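Household Skills, Unit 3: Folding Soft Things on a Hard Surface
Handout by Blair Yule. Please bring it back next time, as I am not printing another one.

## Before you start

Last session covered towels, and most of you now believe you can fold. Towels are rectangles. A towel wants to be folded. A garment has openings and seams, and one side is always longer than the other however you hold it.

You need:

- one light garment, clean, with no buttons to begin with
- a flat surface bigger than the garment when it's spread out
- sleeves of your own that you don't mind pushing up

The bed is a poor surface. It sinks under your hands and then you lie down on it. The Imrie method tells you to fold against your chest while standing, and I have watched enough people try it to leave it out of the exam.

## The surface

Pale and smooth is best. Cloth slides on it easily, and you can see where the garment stops and the table begins. If your table has a grain or a crack down the middle, lay a board over it. A strip of the old table showing at the side does no harm and makes a handy straight line to square your hem against.

## Finding a corner

Start with the garment in whatever heap it landed in. Don't shake it out over your neighbor.

1. Put the heap down near the middle of the board.
2. Look for an edge. Any edge will do. Follow it until it changes direction, and you have a corner or a very convincing crease.
3. Pinch the corner and draw it away from you, toward the far side of the board. Let the rest bunch up for now.
4. Keep the other hand low and open, ready for the near edge. 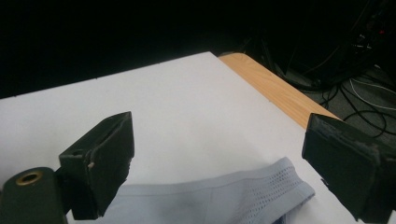 Blue cloth on a white top, in both pictures.
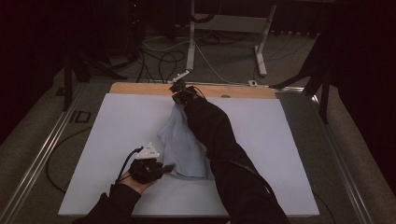 ## Flattening

Hold the far corner and smooth toward yourself with the side of the free hand. Go slowly. Pressing hard only moves the wrinkle somewhere you'll find it later.

When both far corners are down, find the near ones. If you count 3 corners, one is tucked under. If you count five, you're holding a sleeve.

## Folding

Long sides in first, then bottom to top. The Dandmont fold goes in thirds and suits a deep drawer. The Altell fold goes in half twice and suits people who are late. Either is accepted. Rolling is a separate unit, and I have opinions about it.

## Homework

Fold the same garment 24 times before the June session. Time the first and the last. My own first attempt took 60 seconds, and the result looked like a bread roll.

Write both times on the back of this sheet, with your name. "Ask my mother" isn't a time.

Reading: Ziltthorpe, the chapter on collars. Skip the introduction, which is mostly about his boat.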